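Visit to the Prokano student workshop, September

Margit Kvam's class builds hand-held grippers and records household tasks with them. The recordings go to a second group, which trains the arm controller, Limen. The course target is 4,000 recordings; 33 tasks are on the list.

Larasati Halim took us through the dish handling unit. Stacked plates are harder than single ones, she said, and a bowl on top adds a second rim at a different height.

1. Kitchen unit: two curved fingers, blue textured pads, bowl on a stack of plates.
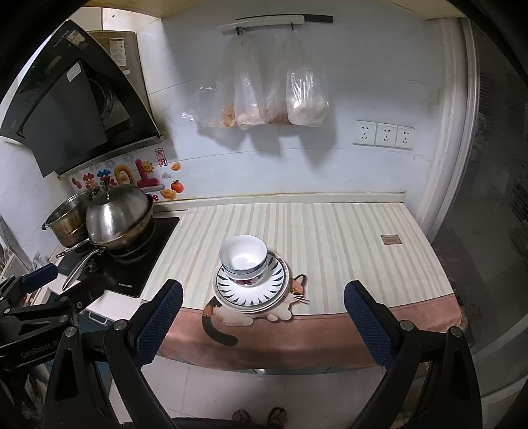 2. Bench unit: pad wear tests, 10 per session.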